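Saturday upkeep on the two-arm table cell at Fladport, June 11, 2022. Short thread.

Start with the gripper fingers. I wipe the pads with a damp cloth and check the screws behind them. A loose finger will still hold a cup, but it drops plates.

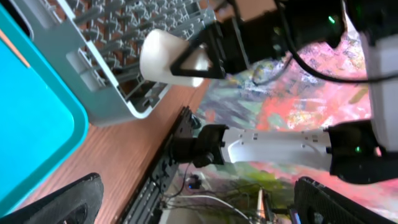

Cup in the gripper over the dish rack.

Next is the cable at each wrist. Move the joint through its full travel by hand, power off, and watch the slack. I retie mine every 600 cycles. The counter read 2617 this morning, so I was overdue.
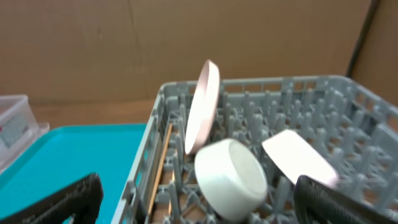 Omid Abbasi: Do you rehome the arms after retying, or just power back up?

Rehome, every time. It takes roughly 10 minutes with the Grotero controller. I skipped it once and the left wrist came up slightly off.
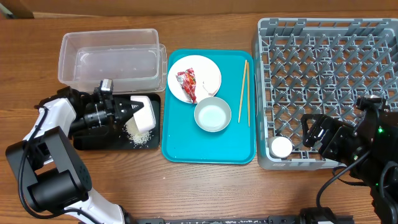
Camera checks come after homing. Clean the lens, then compare a saved view with the live one. The wrist camera on the left arm sits right behind the gripper, so with rice on the black tray under it, I look there for dust first. If the view has shifted, tighten the mount before you touch the calibration.

Last job is the base bolts. I go over them with the torque wrench in a cross pattern, same as Manouchehr Jafarzadeh showed me.
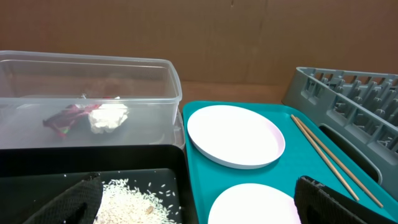 Then I go over them a second time, and one or two usually take a little more. Log it and run the slow test. New pads are due from Kermani in August.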